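About Setaden

Setaden writes and teaches working rules for small robot cells. We started in May with one bench and a four-page handbook. The handbook is longer now, and the bench work is still how we check what goes into it.
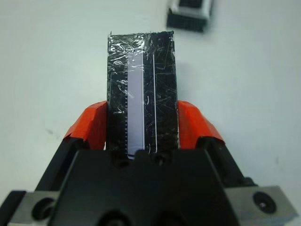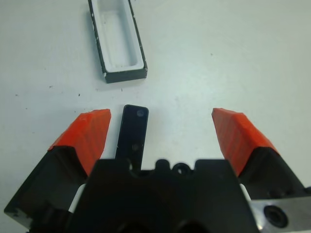
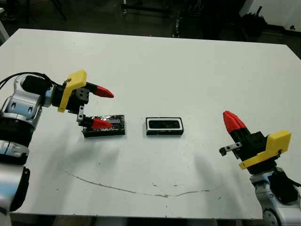
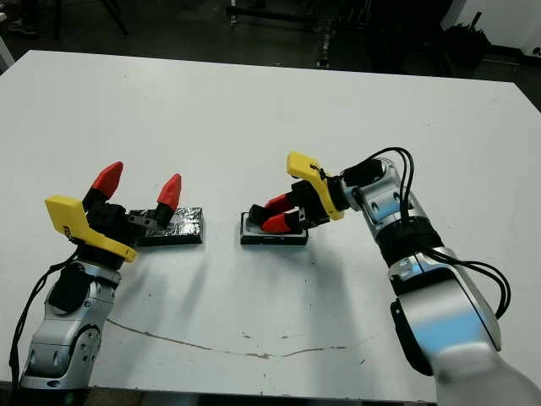

Our rules are written for the person at the bench. Each one fits on a single line and names who does it. Before a shift, the operator checks the fingertips, the bracket screws and the cable runs, then signs the sheet. Nobody reaches onto a table while an arm is enabled. Every cell with two arms has a written order for which arm moves first, and a marked spot where the other one waits.

Rules that can't be followed get changed. Over the past year we logged 3,158 supervised runs and made 202 notes on them. More than 40 of those notes led to new wording. The full list is in the handbook appendix.

Janaka Wijesinghe edits the handbook and answers questions about it. Keegan Thibodeau runs the training days at our Namusberg site, which take two people per bench. Majumder and Bevon both use our checklists on their own floors and send us their corrections.

We don't certify equipment, and our handbook doesn't replace the maker's manual or your local safety law. Where they differ, follow the stricter one and write to us.

Current edition: December 31, 2021. Printed copies are available from the Namusberg office.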